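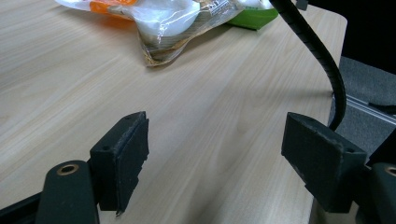
Pad wear failure

Pad wear failure is a fault of parallel-jaw grippers in which the soft lining of one or both fingers degrades until the tool no longer holds an object securely. It is most often recorded on grippers lined with foam, which tears at the lower edge and collects dust on the upper surface.

Dullholm incidents

The fault is chiefly associated with the handling trials at Dullholm, where hand-held grippers of the Plutitz pattern were used to pick up bagged retail goods. In January, two drops were reported during the same shift. In both cases the jaws had closed fully on a clear plastic bag, and the bag slid downward out of the grip while being lifted. No injuries resulted, although a glass jar inside the second bag was broken and the work area was closed for cleaning.

An internal review led by Menaka Ranasinghe found that the pads had been in service for more than 2,000 closures without inspection. The review ruled out a fault in the closing mechanism. It attributed the drops to a loss of friction at the pad face, made worse by dust, and noted that glossy film packaging left little margin for a worn lining.

Signs of wear

Frayed or uneven lower edges and small notches in the foam are the usual early signs. Scuffing along the rim is common and is not in itself grounds for replacement. Wear may differ between the two fingers, particularly where operators tend to approach the table at an angle, and the pads are therefore assessed separately but replaced as a pair.

Related hazards

The Dullholm review also dealt with housekeeping. It recommended that aluminium rail and loose straps be kept off the floor beside work tables, where an operator watching the jaws may not notice them. Cable wrap near the fingers was listed as a lesser concern – it can catch on packaging when the tool is turned sharply.

Remedies

Poirier, which supplied the replacement linings, changed to a denser foam after the review. Operators at Dullholm now brush the pads at the start of each shift and replace them after 8 weeks of use, or sooner if a tear reaches the gripping face. The same schedule was later adopted at Drakuvbridge, where the pads are also tested by lifting a weighted bag before work begins.

See also

Gripper maintenance
Parallel-jaw gripper
Slip detection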